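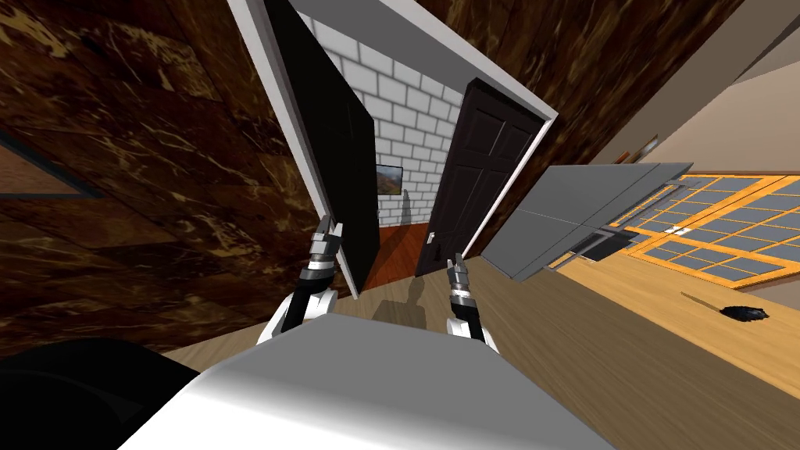 An open doorway, computer rendering

In August I moved to Lornberg, and the first thing I learned is that people here do not close their doors. My building has 5 floors and in the evening almost every door stands open. Where I grew up, an open door meant that something is wrong.

For two weeks I kept mine shut. Then on Friday it was so hot that I gave up – I put a shoe under it and made soup. The neighbor from 106 looked in and asked if I had salt. She stayed for one hour. We talked about the bus to Stosari, which is late every day, and about her knees.

I still close it when I sleep. But I bought a proper door stop, and the shoe is back with the other one.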